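Britstead presenta Trekby, una familia tipográfica pensada para la lectura larga

El estudio de diseño gráfico publica su primera familia propia y abre un servicio de revisión tipográfica para catálogos, manuales e informes

7 de julio de 2026

El estudio de diseño gráfico Britstead anuncia hoy la publicación de Trekby, su primera familia tipográfica de catálogo. Hasta ahora el estudio dibujaba letras solamente por encargo, para clientes que pedían un alfabeto exclusivo o la corrección de uno ya existente. Con Trekby, el equipo ofrece por primera vez una familia que puede licenciar cualquier editorial, agencia o empresa.

Trekby es una letra con remates, de contraste moderado y de ojo grande, dibujada para textos que se leen durante mucho tiempo: catálogos, memorias anuales, manuales técnicos, revistas y libros. Se publica en tres pesos (fina, regular y negra), cada uno acompañado de su cursiva. Todos los pesos incluyen versalitas, cifras de texto y cifras tabulares, de modo que la misma familia sirve para componer un párrafo y también la tabla que va después de este.

«Empezamos con las cifras, que es una manera poco común de empezar», explica Aaliyah Chisholm, directora de tipografía de Britstead. «Muchos de nuestros clientes publican listas de precios y cuadros de medidas. Veíamos siempre el mismo problema: la letra del texto era bonita, pero los números parecían venir de otra casa. Dibujamos primero el 3, el 6 y el 9, y de estas curvas salieron después la a, la e y la g.»

Un dibujo para idiomas con muchos acentos

La familia contiene los caracteres necesarios para componer en español, catalán, gallego, portugués, francés, alemán, polaco, checo y las lenguas nórdicas. El estudio ha dedicado especial cuidado a los signos que el lector en español encuentra en cada página y que, en muchas fuentes, reciben poca atención. La tilde de la eñe se dibujó por separado para cada peso. Los signos de apertura de interrogación y de exclamación tienen dos posiciones, una para minúsculas y otra para los textos compuestos enteramente en mayúsculas, y el programa de maquetación elige la correcta cuando se activa la función correspondiente.

También las comillas angulares se han ajustado en altura. En la versión de texto quedan centradas respecto a las minúsculas, y en la versión de mayúsculas suben para acompañarlas. Son detalles pequeños — el lector no tiene por qué notarlos — pero el maquetador que debía corregirlos a mano en cada titular sí los nota.

Primeros usos: Bakedora y MacDonald

Antes de su publicación, Trekby fue probada en dos proyectos reales. El primero es el nuevo catálogo de Bakedora, fabricante de moldes y utensilios para pastelería, un volumen de 197 páginas con fichas de producto, recetas y tablas de equivalencias. La maquetación anterior utilizaba cuatro fuentes diferentes. La nueva emplea únicamente Trekby, en tres tamaños, con una retícula de doce columnas.

El segundo proyecto es la papelería de MacDonald, un taller familiar de encuadernación que necesitaba tarjetas, etiquetas y hojas de presupuesto. En este caso se imprimió sobre un papel de algodón bastante absorbente, donde las letras tienden a engordar. La prueba sirvió para abrir un poco más los blancos interiores de la e y de la a en el peso negro, corrección que ya está incluida en la versión publicada.
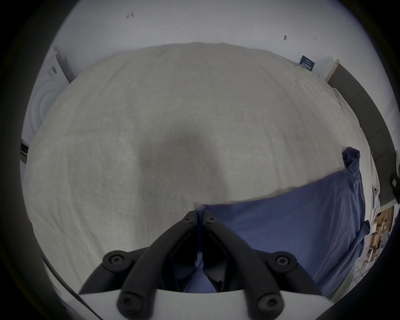
Servicio de revisión tipográfica

Junto con la familia, Britstead pone en marcha un servicio de revisión para empresas que ya tienen sus documentos diseñados y no desean empezar de nuevo. El estudio recibe los archivos abiertos, los examina y entrega un informe escrito con las correcciones propuestas. La revisión comprende:

Jerarquía de títulos, subtítulos y texto corrido.
Interlineado, longitud de línea y márgenes.
Partición de palabras, líneas viudas y huérfanas.
Uso de comillas, rayas, espacios finos y abreviaturas según la norma del idioma.
Alineación de cifras en tablas y listas de precios.
Preparación de los archivos para imprenta y para lectura en pantalla.

El cliente puede aplicar las correcciones con su propio equipo o encargarlas al estudio. No es necesario haber adquirido una licencia de Trekby para solicitar la revisión.

Licencias y disponibilidad

Trekby está disponible desde hoy en formatos para escritorio y para web. La licencia básica permite la instalación en tres ordenadores y comprende el uso en impresos sin límite de tirada. Las licencias para aplicaciones y para libros electrónicos se contratan aparte. Las escuelas de diseño pueden pedir una licencia docente gratuita, válida durante el curso académico. Un cuaderno de muestras impreso, con textos compuestos en todos los tamaños recomendados, se envía a los estudios y editoriales que lo soliciten por escrito.

El equipo prepara ya una versión sin remates, que comparte proporciones con la actual y cuya publicación está prevista para abril del próximo año.

Sobre Britstead

Britstead es un estudio de diseño gráfico y tipografía que trabaja para editoriales, fabricantes y comercios. Realiza catálogos, identidad visual, señalización y alfabetos por encargo.

Contacto para la prensa
Aaliyah Chisholm, directora de tipografía
Las muestras en PDF y las imágenes del catálogo en alta resolución se facilitan a petición de los medios.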